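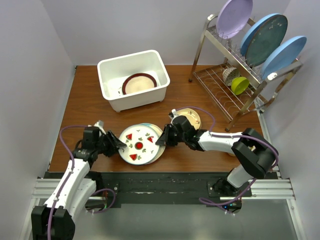

The Tallow Stage Clock

A countdown clock for comedy rooms, open mics and anyone who has ever sat through a "tight five" that ran to seventeen minutes

Every comedy night has a light. Somebody at the back waves a phone torch, the comic squints, says "I've got the light, I'll wrap it up", and then starts a story about their uncle's boat. The Tallow is a better light. It can't make anyone wrap up, and we'd be lying if we said it could, but it does remove the excuse.

It sits on the floor at the lip of the stage, faces the performer and shows the time left in large plain numerals. The audience sees a low black box and assumes it's a speaker.

$1309, including the desk remote, one mains lead and a carry bag
Model 9, current version
Usually in stock. Orders placed after lunch on Friday go out the following week, when we've all had a lie down.

What it does

You set a length at the desk, press go, and the numerals count down in white. At two minutes they turn amber. At one minute they turn red. At zero they start counting back up, still red, so that the performer can see how much of somebody else's spot they're now using.

There is no buzzer. We built one with a buzzer. We took it to a new-material night, and every comic on the bill made the same joke about it, and the last one made it twice. The buzzer is gone.

The desk remote has four buttons: go, pause, add a minute, and flash. Flash blinks the whole display three times. Think of it as clearing your throat. Holding it down makes it blink until you let go, and we've watched MCs hold it down with real feeling.

Why the clock points up at an angle

Most stage timers are made for conferences, where the speaker stands behind a lectern and wants to know how long until morning tea. Comics wander. They sit on the stool, they lie on the floor for the bit about the physio, they go into the crowd to ask a man in the second row what he does for a crust. The Tallow's face is tilted back and the numerals are readable from well off to either side. If your act is lying flat on their back behind the stool, they can't see it, and there are other conversations you should be having with them.

The face is matte, so it won't throw a reflection onto the ceiling when the spotlight hits it. The first model did this beautifully. One room ran for a whole winter with the headliner's remaining time floating backwards over the bar.

Night mode, or "the programme"

You can load a full running order into the clock before doors: up to 16 spots, each with its own length, plus breaks. After that it's one press per act. The desk remote shows who's on, who's next and how far behind the night is. That last figure can be hidden. Plenty of producers hide it.

Names can be up to twelve characters. If your open mic has three Daves, you'll have to find your own way through that.

When someone drops out, hold "add a minute" and "pause" together and the clock skips to the next act. When someone turns up late and wants their spot back, the clock has no view on the matter.

Specifications

Display: white, amber and red numerals, six brightness steps
Power: mains, or internal battery good for a full evening with both halves and the argument afterwards
Remote: cordless, with a cable in the lid of the carry bag for rooms where cordless means hopeful
Case: powder-coated steel, rubber feet, sloped top so nobody rests a pint on it
Colour: black
Other colours: no
Controls on the clock itself: power and brightness only, both at the back, out of reach of the talent
Warranty: three years, return to our workshop
Spare parts: part number 3721 is the replacement remote. It's the thing people lose.

From people who use it

"We used to run forty minutes over and blame the kitchen. Now we run ten minutes over and still blame the kitchen, but the last bus is a possibility."
Elfriede Pichler, the Zostengate Comedy Cellar

"I hated it for a month. I'd always told people I did a tight ten. I do a loose fourteen. That was hard news to get from a box."
Benedetta Zuccaro, stand-up

We asked Benedetta if we could print that and she said yes, provided we mentioned that she's since got it down to eleven.

Goes well with

Rondanari mic stand, heavy base. A straight stand with a weighted round base that stays put when the cable is yanked. It has a clutch you can work with one hand, so the opening thirty seconds of each act needn't be spent fighting the last act's height. $140.

Dlamini bar stool, stage height. Four legs, all of them the same length, which you'd think would be the usual arrangement. Holds a glass of water and a notebook the comic swears they won't look at. $95.

Second display. For rooms where the MC stands side of stage and wants their own view. Pairs with the same remote. $480.

Questions we get

Can the audience see the numbers?
Not from the floor. From a balcony, yes, if it's a steep one. Turn the brightness down and sit your most loyal customers up there.

Will it work for theatre or music?
It'll count down for anyone. Bands tend to put a set list over it.

Can a comic turn it off?
They can reach round the back and kill the display if they really want to, in front of a full house, on their hands and knees. The remote keeps counting.

Does it survive beer?
The top sheds liquid and the vents are underneath. We've had one back that had been through a hen's night and it only needed a wipe and a new foot. Please don't hose it.

Can I rent one for a festival?
Yes. Rental is by the week, and January goes early. Tell us how many rooms you're running and we'll tell you how many are left. A deposit applies to the remotes. See part number 3721.

I bought the Model 8. Should I upgrade?
Probably not. The 9 has a better battery and holds more spots in the programme. If you've never filled the programme on the 8, keep your money and book someone good with it.

Delivery and returns

Delivery is flat rate to metro addresses and quoted for everywhere else. If the clock doesn't suit your room, send it back within thirty days in the carry bag with everything it came with. We'll refund the lot, less freight. "The comics didn't like it" is an accepted reason for return, though in our experience it's more often given as a reason for buying a second one.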